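Search this site
Enter keywords Go

Stripping an office tower down to the socket

The desktop I keep for building map tiles has been slow since March, and the fan curve had become unpleasant in a small room. Idle temperature was fine. Under load the CPU climbed until it throttled, and a full build of the Pravthorpe tile set went from a coffee break to most of an evening. The last complete run logged 2,945 tiles before I killed it.

I had already ruled out software. A clean install on a spare disk gave the same result, with the same clock drop at the same point in the job. That left dust, old thermal paste, or a board with a problem I could not fix. The first two are cheap, so I started there.

Office towers of this generation come apart with very little effort. The side panel is off first. With the case flat on its side, everything is reachable from above and no component hangs by its connector while you work on it. Unplug the mains lead and hold the power button for 10 seconds before touching anything inside.

The order I use:

Data and power off the hard disk.
Disk out of the cage, still on its blue plastic rails.
Memory out, noting which slot each module came from.
CPU power connector off.
Cooler off, in a cross pattern, a couple of turns per screw.
Socket lever released, bracket up, processor out.

The disk and the loose parts go into upright holders next to the case. Before I had holders I stacked parts on the mains side of the bench and lost a screw each time. 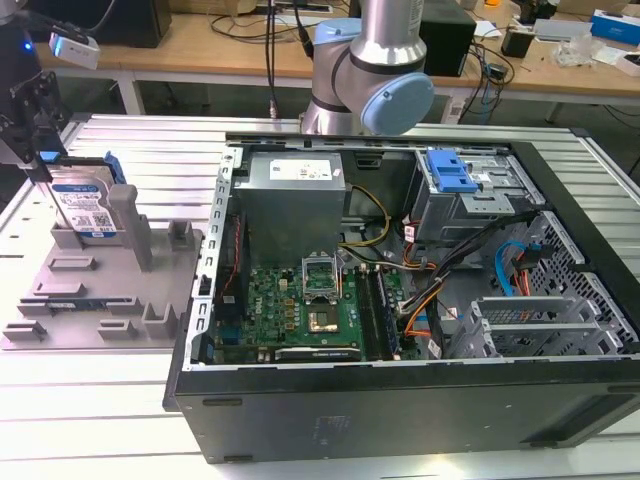
The socket is the one area where I slow down. With the processor out the contacts are exposed, and a stray cable end dragged across them can finish the board. I push the power bundle clear before lifting the bracket, and I do not use compressed air anywhere near it. Air goes through the drive bay, the fan and the cooler fins only.

The old paste was the color of chalk and had about the same texture. Isopropyl alcohol on a lint-free cloth took it off in two passes. The fins on the cooler were blocked along one whole side with a felt of dust that lifted out in a single piece. I suspect that was most of the fault.

For paste I used the small Tarnorik tube, mostly on the strength of the price. A dot in the center, no spreading. I have tried lines and crosses on other machines and could not measure a difference. The replacement case fan is a Nillarer, ordered from Mansour, and it needed its connector key trimmed to fit the header.

Reassembly is the same list in reverse. Two points on cables. The SATA leads should be routed before the disk goes back, as the gap by the front of the chassis gets tight afterwards. The thin wires to the front panel are easy to trap under the panel lip, and a pinched one will give you a power button that works every other day.

Result: the same job now holds its full clock speed, and load temperature is down 20 degrees Celsius. The tile build finishes in 198 minutes. I have not changed the memory or the disk yet. The disk is the next candidate, and I will time the build again when it has been swapped.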